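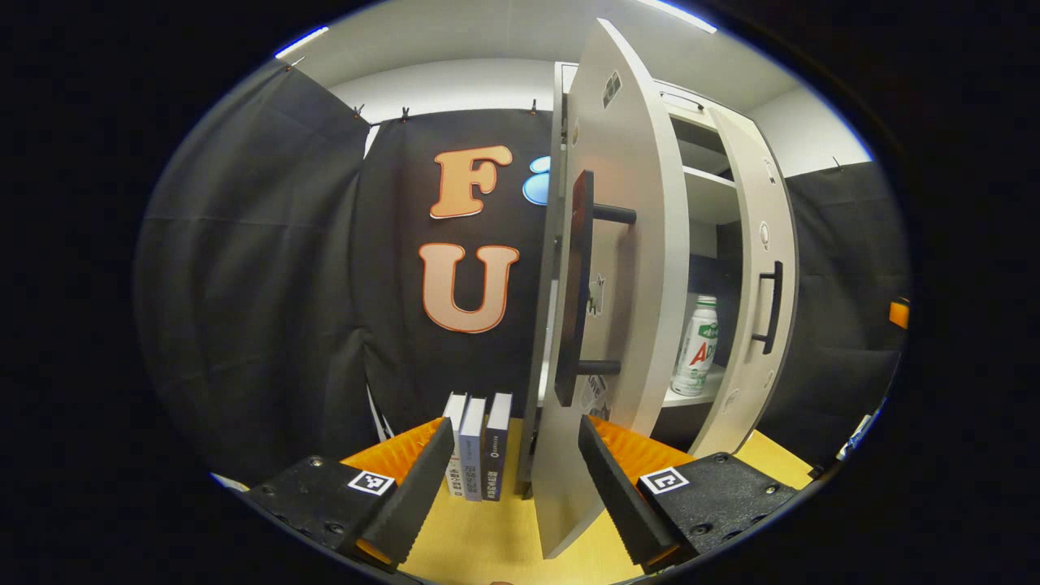 Jirkham Library - The Young Readers' Desk

Why do books have blank pages at the back?

Have you ever finished a really good story, turned the page hoping for one more chapter, and found nothing at all? Just white paper? When I was little I thought the author had gotten tired. Then I thought maybe the blank pages were for me, and I drew horses all over them, and my mom was not pleased.

I look after the young readers' shelves now, and I still get asked about this a lot. To answer it, we have to talk about folding.

Grab a piece of paper, any old piece will do. Fold it in half, like a birthday card. Now count the places where you could write something. There's the front, the two sides inside, and the back. Four pages! One piece of paper, one fold, four pages.

Now put a second sheet inside the first one. That's eight pages. A third sheet makes twelve. Try as hard as you like, you can't get to nine or ten this way, because each new sheet brings four pages along with it.

Most printed books start out a bit like that, only with much bigger paper. The printer puts lots of pages on one huge sheet, some of them upside down. It looks like a terrible mix-up! But when the sheet is folded again and again and the edges are trimmed, all the pages land in the right order and the right way up. A folded bundle like this is called a signature (yes, the same word as when you sign your name). Many signatures have sixteen pages in them, and some have more.

If you have a hardcover book at home, look down at the very top of it, where the pages meet the spine. The spine is the part with the title on it that faces out when the book is on a shelf. In some books you'll see little bundles in a row, like a stack of tiny folded newspapers. Those are the signatures. In lots of paperbacks you won't see them, because the folds have been cut off and the pages are glued straight to the cover.

So what happens if a story doesn't fit the folding? Let's say Busisiwe Sibiya writes a book about a goat named Ester who moves to the town of Zasside, and the story stops on page 99. You can't make 99 pages out of folded sheets. The very least you'd need is 100, so there's one page left over. And if Busisiwe gets carried away and Ester's adventures run all the way to page 789? Then you'd need at least 792, and three pages are left over. With bigger bundles, there can be quite a few more.

Publishers don't always leave them empty. They might put in a note about the author, or a list of other books, or the first chapter of the next one (I always read those and then I'm cross that I have to wait). Sometimes they make the letters a tiny bit bigger or smaller so the story fits better. And sometimes they just leave the paper blank.

Picture books have to be planned even more carefully. Lots of them are exactly 32 pages long, and that includes the title page and the page with all the small print. The writer and the artist have to squeeze the whole story into what's left!

Make your own

You'll need 2 sheets of paper, a stapler and a pencil. Put one sheet on top of the other and fold them in half together. Press the fold down hard with your thumbnail. Open the booklet again, and staple along the fold (ask a grown-up if your stapler is a stiff one like ours). Close it up and number the pages in the corners, one to eight.

Here comes the fun part - before you write your story, pull out the staples and look at the loose sheets. Page one and page eight are on the same side of the same sheet! Which page is next to page three? Have a guess first, then check.

Thaddäus Marti, who mends our torn books, keeps a basket of scrap paper by the desk. Help yourself to a couple of sheets if you want to make your booklet here, and put the staples in the tin when you're done, please.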